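Ticket 1006: hand-held gripper, episodes dropped after export
Opened by: Mansa Sarpong
Assigned to: Trilok Upadhyay
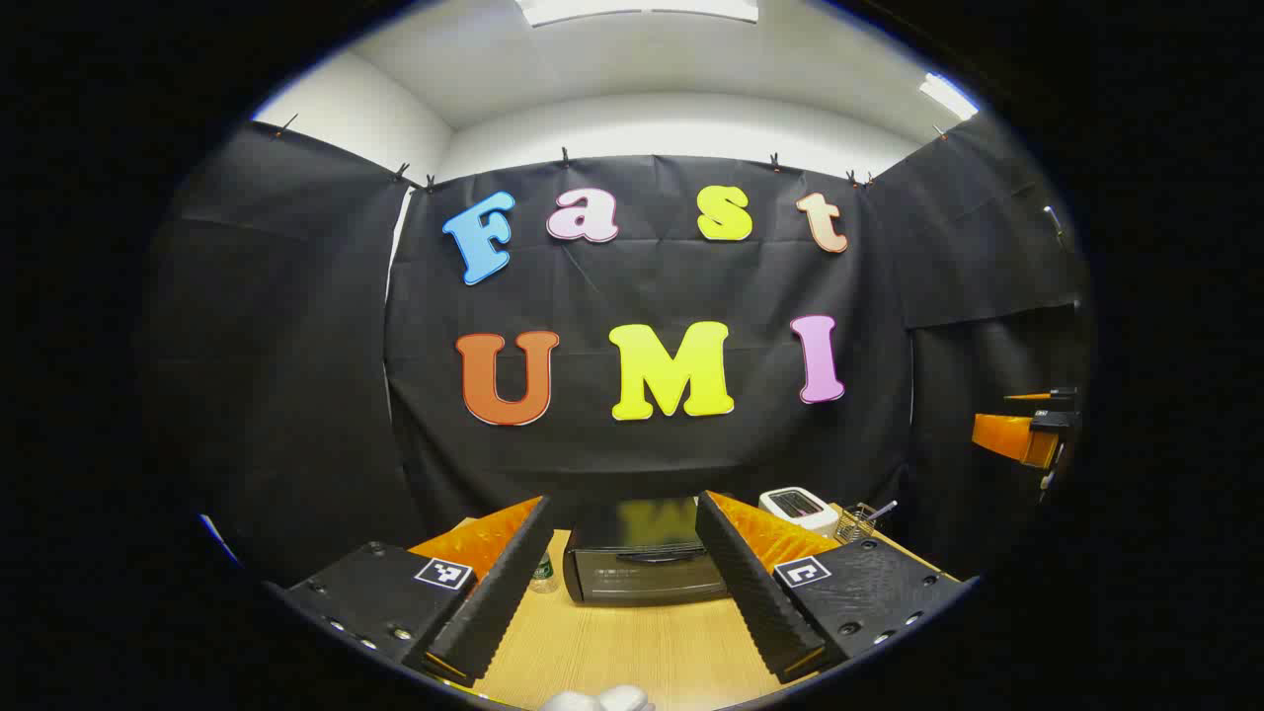 Export from the Lulel station finishes with no error, but 5 episodes from the toaster oven task are missing from the set.

Trilok, 2:10 pm: Log says "width track lost" on all 5. The raw video is fine — the marker check is rejecting them.

Mansa, 2:45 pm: Reran with the old calibration file. 4 came back.

Trilok, 3:20 pm: Old file restored on the station. Please record the last one again.

Status: waiting on Mansa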